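Unit 4 handout: Budgeting a small pick-and-place cell
Instructor: Mounir Slaoui
Bring to lab Wednesday, with the blank cost sheet. No sheet, no lab time.

Where we left off: payback. Do the reading if you skipped it, I'm not going over it again.

Start from the task. What gets picked, how heavy, how soft, how often. Write that down before opening a catalog. Last term two groups priced an arm first and then went looking for work it could do. Both had to redo the whole plan in April.

The running case is Skidinora, a small shop that packs mixed gift boxes. Soft goods, hard goods, odd shapes, a bit of produce. They want one arm, one short conveyor, one operator. Their box rate is 50 an hour and they'd like to keep it.
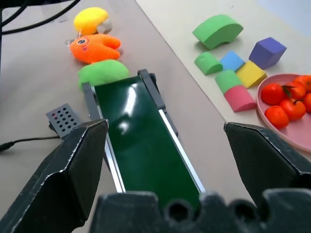 Fig. 1. Bench mockup for the mixed-goods case: short belt, plush toys, foam blocks, tomatoes on a plate.

Look at the range of parts before you pick fingers. A foam cube has flat sides. A plush toy has none, and a cherry tomato will not forgive a bad force setting. One set of fingers for all of it? Maybe. Budget for a second set anyway, plus time to swap them.

Wear parts. Fingers get scuffed, see the edges on the pair in Fig. 1. Scuffs are cosmetic most of the time but pads and tips belong in the yearly budget, not in "misc". I take points off for misc.

Quotes for the case (classroom numbers, use these and no others):
Mirani finger set, 178 dollars
Zumport belt, spare, 300 dollars
Gimeteck arm and controller, see cost sheet, price changes by payload
Lead time on the arm, 8 weeks

Lead time is a cost. The floor space sits there, the operator is hired or isnt. Put it on the timeline and say who pays for the gap.

Things people leave off:
Cables and cable routing. Power, signal, something to keep them off the work surface.
Table or frame. It has to carry the arm and not shake.
Guarding and the risk assessment. Not optional, and get it priced early.
Training, first round and then again when the operator leaves.
Shipping and install.
Spares on the shelf from day one.

Conveyor notes. Length drives price less than you'd think, the drive and control add up quicker. Ask for belt surface in writing. Shiny belts throw glare and if your doing vision that means money for lighting, or a matte belt. Decide before the order goes out.

Rent vs buy: rent if the product mix might change within the year. Skidinora's might. Run it both ways, same hours, same rate, and show the month where the lines cross.

Due at the start of lab: cost sheet filled in, one page timeline, one paragraph on finger choice. Label your units. Groups of three, same as last time unless you've talked to me.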